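Small whiteboards on the bench: surfaces, feet and glare

Gallery and setup notes
Last updated: September
14 shares | 3 comments

The boards covered on this page are desktop size, for use seated or standing at a table. The range is Pledik, supplied through Cantero, and the notes follow the order in which a board is set up: footing, backing, lighting, cleaning. All dimensions are in millimetres. Wall-mounted boards are on a separate page.

Footing

Small boards are sold either flat-backed or with clip-on feet. The feet grip the lower edge and keep the board from sliding forward when pressure is applied with a marker or cloth. Fit them an equal distance in from each end. A foot set too close to a rounded corner will not seat fully, and the board rocks.

The bench used for the Grurkard trials is 1,230 long, which leaves working space on both sides of a board placed at the centre. Any hard, level top will do. A textured mat under the feet is not recommended, as it lets the lower edge sink unevenly.

Backing and angle

A board standing nearly upright needs something behind it. A plain timber offcut at the far edge of the table is adequate, provided it is at least as heavy as the board. Set the angle before starting work. Changing it later shifts the reflections, and the sheet then has to be checked again from the seated position.

White board with rounded corners on a white tabletop, nearly upright against a light wooden board. Two small white feet or clips show below the lower edge, with a small dark logo at upper right. Four light spots reflect across the upper half of the glossy face, and there is a faint reddish smudge on the tabletop in front.

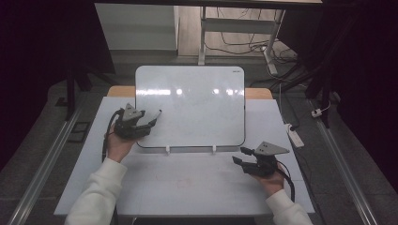 Glare

Gloss sheet wipes more easily than matte and reflects more. Under overhead fittings the reflections are small and bright, and fine writing behind them is difficult to read from the front. Tilting the top of the board forward by a few degrees moves them. Diffusers on the fittings are the better fix where the fittings belong to you. The Allilum workroom is lit to 1,000 lux at bench height, and matte sheet is now the default there for anything that has to be read at a distance.

Cleaning

Wipe the writing surface dry first, then with a damp microfibre cloth, working from the top edge down. Do the tabletop separately with a second cloth. Red marker pigment transfers readily to white laminate and melamine tops, and is harder to lift after it has been left overnight. Colour left along the bottom trim of a board comes off with a cotton bud.

Replacement parts

Feet, in pairs: order code 228. Specify white or grey. The clip fits both gloss and matte boards in the current range. Older boards with a thicker edge trim take the previous clip, available while stock lasts.

Comments (3)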